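Iglesias Robotics Club
Minutes of the regular meeting, 25/12/2018

Present: Demetrio Montes (chair), Helju Ots (arm and gripper), Tyra Strand (software), Olga Campos (faculty adviser), Begoña Zabala (minutes), and four first-year members.
Apologies: none received.

The meeting opened at 4:10 in the lab. Demetrio asked that phones be put away until item 4.

1. Minutes of the last meeting

Approved with one correction. Under "Purchases," the part listed as a motor should read "motor mount." Begoña will fix the copy in the binder and the one on the club page.

2. Status of the Clorkisetti entry

Demetrio went over the rules for the table-clearing event at the Clorkisetti student meet in April. Each team gets a square table with plastic bowls and cups on it. The robot has to gather them into stacks. A stack counts if it is still standing when the clock stops. Mixed stacks of bowls and cups are allowed but score lower than a stack of one kind. Each run is 30 minutes, including setup.

Tyra asked whether a cup lying inside a bowl counts as stacked. The rules say "placed upright or nested." Olga read this to mean that a cup on its side scores nothing. Tyra thinks it could be argued either way. Olga will write to the organizers and ask for the answer in writing. Until then the team will practice as if it does not count.

3. Gripper report

Helju reported that the new finger pads are on. The old pads were hard plastic and slid on the cup walls. The new ones are cut from a rubber sheet and glued. She has made one spare pair and wants to make another before the break ends. The glue needs a full night, so pads cannot be changed on the day of a practice.

Wide bowls are still easier than cups. The gripper takes a bowl by the rim, and if it is off to one side the bowl usually straightens itself as it goes down. A cup picked up near the rim tends to tip on release. Helju wants to try a lower grip and a slower opening of the fingers. She asked that the approach height not be changed by anyone else while she tests this. Agreed.

One of the first-years asked why we do not use suction. Helju said the team looked at it last year and the ribbed cups would not seal. Demetrio added that a pump would have to come out of the same budget as the spare motor.

4. Work at the table

The meeting moved to the test table for this item. Discussion was about the order of picks.
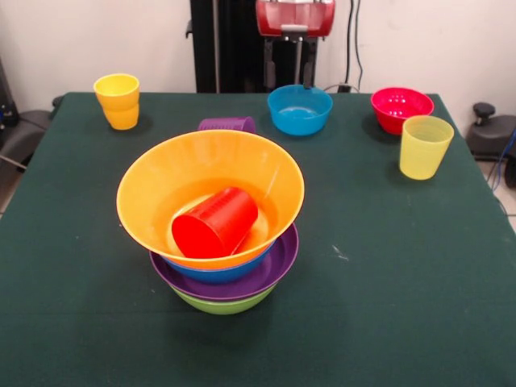
Odeck Student Engineering Record, Vol. 6, No. 4, p. 17

Four bowls were in the stack, with the orange one on top and the lime-green one at the bottom. A red cup was lying on its side in the orange bowl. The blue bowl and the red bowl at the back had not been added to the stack, and Demetrio asked what order the planner would choose for them. Tyra said it currently takes whichever bowl it is most sure of, without regard to size. She would like it to look at rim width first and put wide bowls at the bottom. The purple bowl is wider than the blue one above it, so that pair is fine, but the orange bowl has a wide rim and belongs lower down.

Helju did not agree that size order matters for the score. The rules only say the stack must stand. Tyra's point was that a wide bowl on top hides the ones under it from the camera, and the planner then loses track of where the center of the stack is. Demetrio asked Tyra to try both orders and bring the results to the next meeting.

There was some talk about the cups. The two yellow cups at the upper left were nested, and Begoña asked if the software sees such a pair as one cup or two. Tyra said one, most of the time. That is acceptable if the robot leaves the pair alone, but it causes trouble when it picks up the top cup and believes the place is now empty. The purple cup behind the orange bowl raised a different problem. It was on its side and partly hidden by the rim, and a cup in that position is often missed altogether. The pale-yellow cup by the red bowl was also discussed. It is see-through enough that the green cloth shows in its lower part, and Tyra's color step does poorly with cups of that kind.

Suggestions from the floor:

— Use depth readings alone for the clear cups. Tyra will look at it.
— Change the cloth to black. Not adopted. The organizers supply a green cloth and we should practice on green.
— Leave clear cups until last. Adopted for now.

Olga pointed out that the cloth has creases and should be pulled flat before each session. First-years will take turns doing this, and the turn list goes on the door.

5. Training data

Tyra reported that the club has 1,407 labeled pictures of bowls and cups. Almost 1,000 of them were taken under the ceiling lights with the blinds closed. She wants more with daylight and with strong shadows, as the software sometimes takes the shadow of a cup for part of the cup. She also wants more cups on their sides, facing different ways.

Labeling was slow this term. Demetrio asked each member to label 30 pictures before the next meeting. Tyra will post the folder and a one-page guide. Two of the first-years have not used the labeling tool, and she will stay after the meeting to show them.

6. Safety

Olga reminded everyone that hands stay off the table while the arm has power, including to pick up a dropped cup. Call "stop" first and wait for the person at the switch to answer. This rule was broken last week. No one was hurt. Anyone who does it again will sit out a session.

Loose cables near the back of the table should be tied before the next run. Helju has ties in the second drawer.

7. Money

The Fodirine parts order has not shipped. Demetrio will call them. If there is no firm date by the end of next week he will cancel and buy the bearings locally, which costs more but fits within what is left. Motion by Helju, seconded by Tyra. Passed with no votes against.

The shirt question was put off again.

8. Other business

Begoña asked that people sign the tool sheet when they take the small hex keys. Two are missing.

A first-year member asked if younger students could visit a practice. Olga will check with the front office. Demetrio prefers a date after the meet.

Actions

Olga — letter to the organizers about cups on their sides; visit question
Helju — lower cup grip, spare pads, cable ties
Tyra — wide-first order against current order; depth test on clear cups; labeling guide
Demetrio — call Fodirine
Begoña — corrected minutes, turn list on the door
All — labeling

The meeting closed at 5:35. Next meeting same place, same time, two weeks from today.

Minutes taken by Begoña Zabala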